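2019-12-27

Back in after the break, with the heating only just waking up, so I've done the sitting-down sort of jobs first. Nighat's list for the prop cupboard is nearly finished (thank you, Nighat!) and I've put a copy inside the door. The old Ullero crate can go, it's split along one side and I caught my sleeve on it again. Iqra wants the spare paste back at Prunham by the end of the week -- I said yes and then couldn't find the lid.
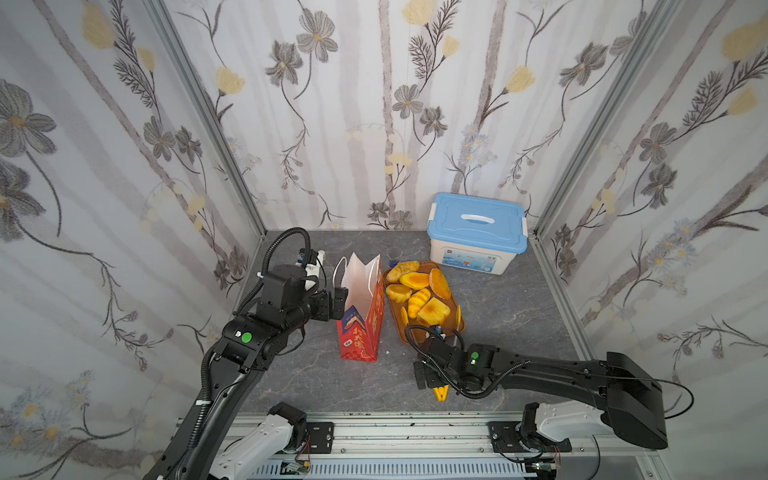

Wallpaper first, as it's the thing I've fussed over since November. I hung 2 more lengths by the window today and still like the pattern, though Torquil calls it his gran's bathroom. What wins me over is the yellow in the blooms, so soft against all that grey, and the pretend mango and orange slices on the orange tray pick it up beautifully! The red gift bag is a lot louder, but I'm keeping it for now -- it cheers the whole corner up.

To do: ask Pei-shan if there are any more of the storage boxes with the pale blue lids, I'd take another for the small fruit. Order a 40 cm smoothing brush, mine is shedding. Trim the offcuts and label the roll. Domnica has the good scissors.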